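Chapter 7
When the Work Changes Hands

After reading this chapter you should be able to describe how a job is split between people and machines, and say which parts of it tend to stay with people.

When a firm brings in automation, the first change is seldom a lost job. More often it is a new list of tasks. At Ceder, a packing firm with 141 staff, Etenesh Moges spent nearly 1000 hours packing mixed household goods by hand before her duties were rewritten. She now works with hand-held grippers, and her movements are used to teach a machine the same job. Soft and folded things are the hard part — a glove or a piece of bubble wrap never lies the same way twice.
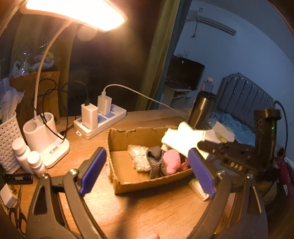
Her pay grade did not change at first, and this led to a dispute. The supervisors saw the task as packing. Moges and her colleagues saw it as training, and asked for it to be paid as such. The matter was settled in December with a new grade and a limit on how long anyone holds the tools in one shift.

Two terms will be used from here on. A task is a single piece of work, such as picking up a glove. A job is the whole set of tasks a person is paid to do. Machines take over tasks, and managers then decide what becomes of the job.
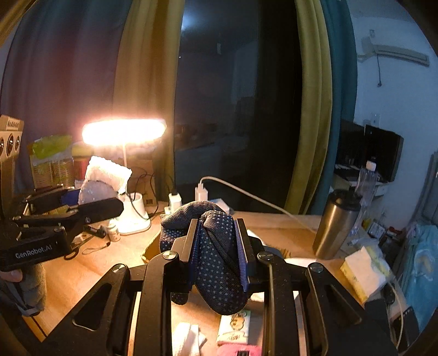 Salma Chraibi

The rest of the chapter follows the packing staff through the year after the new grade came in. Section 7.1 looks at hours and breaks, and Section 7.2 at who is asked to retrain.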